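Derken benchtop gripper kit: review after one term of use

Rating: 3 out of 5

We bought the Derken kit in September for a small teaching workshop that already had an arm but no decent end tool. The price was £1813 before delivery, which took most of what we had set aside for the year, so I've written this mainly for people trying to work out whether it fits a similar budget.

What you get for the money is the gripper, a mounting plate, a cable, a licence for the Brukavix control software and a printed quick start guide. What you don't get is anything to mount your work on, anything to pick up, or a spare set of finger pads. Pads are £39 a set from Seo, who seem to be the only UK stockist. Ours needed replacing before Christmas. I would put two sets in the budget from the start.

Fitting it to the arm took a morning. The bolt pattern matched and the cable was long enough, with a bit to spare for clipping along the arm. The guide skips the step where you set the tool length in Brukavix, and until you do that every move stops short. Support answered my email the next day and were polite about it.

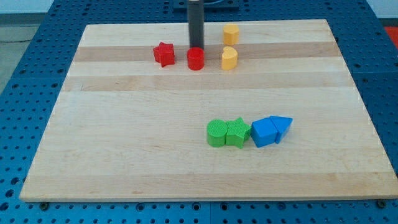
For practice work we stuck to sorting and lining up small coloured blocks on a wooden board. Cheap toy blocks are fine for this and I wouldn't pay for the official set, which costs £100 and adds very little. Get a mix of shapes. Cylinders are the easy ones and a good place for beginners to start. Stars and hearts are more of a test because the angle you come in at matters, and you find out quickly whether your students have thought about it. Placing pieces side by side with no gap is harder again, and the kit copes with it reasonably well at slow speed. At full speed it nudges the neighbours.

Do fasten your board down. We lost a lot of time early on to a board that crept a few millimetres over a session and put all the saved positions out. Bolts and an hour with a drill cured it.

The software is the weak part. Saving a routine is easy enough, but copying one to another computer means exporting three separate files, and the licence covers a single machine. A second licence has to be quoted for, and we are still waiting for ours.

We also looked at the Orkine version. It was dearer and had a longer wait, though it does come with pads and a two-machine licence. If I were planning the purchase again I would add up the full cost of both before ordering, with pads, fixings, delivery and licences included. The gap is a good deal smaller than the list prices suggest.

Good points: solid build, simple to mount, gentle grip at low speed.

Bad points: pads wear fast, thin instructions, mean licence terms.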